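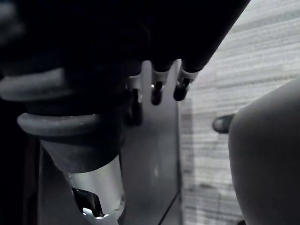 Grandanari Stacking Band, Recycled Gold

Item no. 584
Sold by Inico

The Grandanari is a plain, narrow band made to sit flush against an engagement ring or to be worn by itself. It is cast in recycled 14k gold at our Girkow workshop and finished by hand. There are no stones in the standard version.

Metals: yellow, white or rose gold
Width: 2 mm
Thickness: 1.5 mm
Profile: flat inside, slightly rounded outside
Finish: satin or high polish
Sizes: US 3 to 12, including half sizes

Satin is the default. If you want high polish, choose it from the finish menu before adding the ring to your cart. A satin finish wears smoother with daily use and can be redone at any time for $40. White gold is sold without rhodium plating, so it has a warmer, grayer color than most white gold rings in stores.

Fit with other rings

The straight Grandanari fits against any ring with a setting raised at least 2 mm off the finger. For low settings, order the contoured version, the Grandanari Ham, which has a shallow curve at the center. The Ham is made to match your ring, so we need you to mail the ring in or send a tracing with the setting height marked on it. Contoured bands can't be resized by more than one full size.

Stones from your own jewelry

We can set up to 3 small round stones taken from a piece you already own. Diamonds and sapphires are fine. We don't set opals, pearls or emeralds in this band, as it is too narrow to protect them. Each stone has to measure between 1.2 and 1.5 mm across. Setting costs $57 per stone, and removing the stones from the old piece is included. The old mounting is returned with your order.

Production and shipping

Standard bands ship in three weeks. Contoured bands and bands with customer stones ship in six weeks, counted from the day your ring or stones reach us. All orders go out insured and need a signature at delivery.

Returns

Standard bands may be returned unworn within 30 days. Engraved bands, contoured bands and bands with customer stones are final sale. One free resizing is included in the first year for the straight band.

Engraving is available inside the band, up to 20 characters including spaces.

Page updated 05/04/2020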